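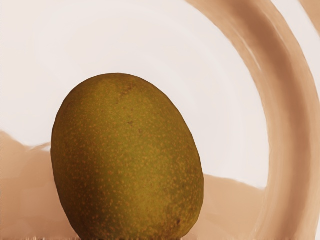

Ripening fruit without losing half of it

I used to throw out so much fruit. Rock hard one morning, mush the next, and me standing over the bin feeling guilty! These days I do things a bit differently and hardly any gets wasted.

Kiwis first. If they're hard, pop them in a paper bag with a banana, fold the top over and leave it on the worktop. Start checking after 2 days — press gently near the stalk end, and if it gives a little, it's ready. Then into the fridge with them, well away from the apples.

Pears get the same treatment, only I check them every morning (they're sneaky). Avocados too. Strawberries don't ripen once picked, so don't bother.
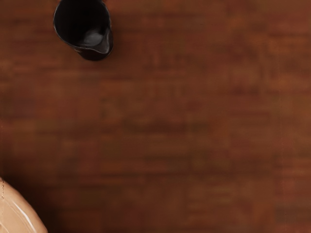
Anything that's gone too far gets chopped and frozen flat on a tray, then bagged up. I weigh out 300 g a bag, which does a crumble for the two of us with a bit left for my porridge. Last December I was still eating plums from the summer — lovely with custard.

Oh, and wash the fruit bowl now and then! Mine had a sticky patch at the bottom for ages and everything sitting on it went mouldy first. Hot water, washing-up liquid, dry it properly, done.

Posted 23/07/2021
843 shares
60 comments

Search Plurnis Kitchen Tips
Go

Recent posts
Getting tea stains out of mugs
My Nidaletti jam pan, one year on
Keeping herbs fresh in a jar
What to do with stale bread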